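Teaching by demonstration > Sorting small packages into a pigeonhole rack, remote control or by hand?

plirkum_ola
Posts: 27
Hello all. We are teaching a two-arm robot to put small wrapped packages into the compartments of a wooden organizer. The operator controls it remotely, and we record every attempt. We now have 188 demonstrations. The trained policy takes the package well, but at the rack it goes wrong: it moves to the correct row, then it hesitates in front of the opening and touches the board with the edge of the gripper. 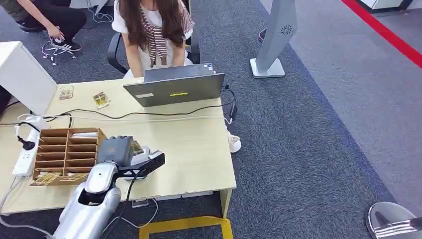 My question is about the last 5 centimeters. Should I record more of the same, or should I change the way I demonstrate? The operator is experienced, but she says that through the remote control she cannot feel when the package touches the wood. So she slows down there every time, and I think the robot has learned to be slow and afraid.

cletley_bench
Posts: 610
Change the way. If you have 188 demonstrations with a pause in the same place, the pause is part of the task for the model. You can collect double and it will only pause with more confidence.

For insertions I always guide the arm by hand. You hold the wrist, you feel the contact, the movement comes out in one piece. Then I use remote control for the long movements between stations.

tian77
I don't agree with cletley_bench. When you guide by hand, your own hands and sleeves are in the camera view, and at run time they are not there. We lost a month on this. Our policy was very good as long as a person stood next to the arm.

cletley_bench
You can replay the recorded joint path without the person and record the cameras during the replay. It is an old trick.

tian77
Yes, and if the package sits a little differently in the fingers at replay, you have a recording of a failure with the label "success". For a box on a table it is fine. For a narrow compartment I would not trust it.

plirkum_ola
Thank you both. I forgot to write that we use the wrist cameras also, in addition to the one at the head. Maybe this is a second problem. Between two attempts the operator lets the arm hang next to the desk, and the recording often starts there. So the first seconds of many episodes are only carpet, tape on the floor and a cable.

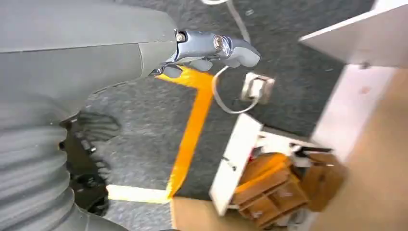
I was thinking to cut these seconds, but a colleague told me that the robot must also learn how to come back from a bad starting position. Which one is right? I can cut by hand, it is boring but possible.

arard_j
Cut them, and then record a small separate set where you start from bad positions on purpose. If the arm only swings around because the operator is adjusting her chair, it teaches nothing. If she moves it directly from the low position to the package, it is useful and I would keep it.

For the pause: try to make the demonstrations easier before you make them more. We wrote a simple rule for our operators - line up first, stop completely if you need to, then go in with one movement. Afterwards we remove the frames where the arm is not moving. The result was much smoother than before and we did not need to touch the arm by hand at all.

cletley_bench
Removing the still frames is okay, but be careful with the gripper. It is often still exactly when the fingers are closing. If your filter looks only at the arm joints, you delete the grasp.

arard_j
Correct, we check the finger position too. I should have written it.

tian77
One more thing, look at which compartments you really use. In our data the operators liked the middle row, I suppose because it is comfortable for the eye. The top row had almost no examples.

plirkum_ola
I checked now and it is the same with us, many in the middle and very few in the lowest row. I will give the operator a list with the compartment for each attempt.

Plan for this week: cut the beginnings, filter the still frames with the gripper included, and record 27 new ones with the rule from arard_j. If it still touches the board after this, I will try to guide by hand, and tian77 can be angry with me.

tian77
Not angry. Only wear short sleeves.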